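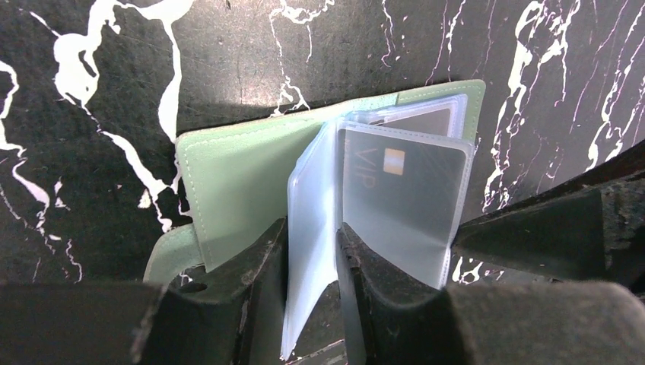
Green card holder, open, with a VIP card in one of the clear sleeves.

Cleaning cloudy card sleeves

1. Take out every card and set them down in order.
2. Mix 2 drops of dish soap into a cup of lukewarm water.
3. Dip a soft cloth, wring it out well, and wipe each sleeve on both sides. Keep water off the stitching.
4. Leave the holder standing open overnight.
5. Put the cards back, one to a sleeve. Chip cards go in last.

Skip rubbing alcohol. It left my old Raltar sleeves stiff.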